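Section 4: Packing a Keepsake Gift Box

This is the fun part of the Jakeck gift guide! Clear a spot on the living room table first, and leave the tablecloth on so small things don't roll away.

1. Set the open box next to your candy tin, with the inside facing up. Wipe the bottom with a dry cloth.

2. Check the walls and corners for old tape or tags.
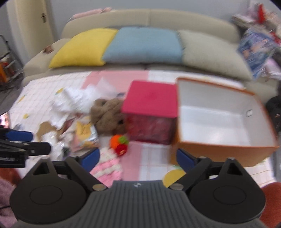

3. Crumple a few sheets of white tissue and drop them in. Go easy here, you can always add more, and a fluffy nest looks so much better than a flat one.

4. Settle a small plush toy into the tissue, face up if you can manage it.

Note: Tags can stay on until the very end. They're easy to lose once they're off. 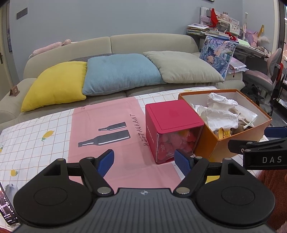 5. Fill any gaps at the sides with more tissue, then give the box a gentle shake. If the toy slides, add another sheet.

6. Decide where the candy goes. I love keeping it in its own tin and giving the two together, but a handful of wrapped pieces tucked around the toy is great too.

Caution: Keep unwrapped candy away from plush fabric. For very young children, leave hard candy out.

7. Write your card and go on to Section 5, Ribbons and Bows.

Kibet Mussa, revised 2025-12-29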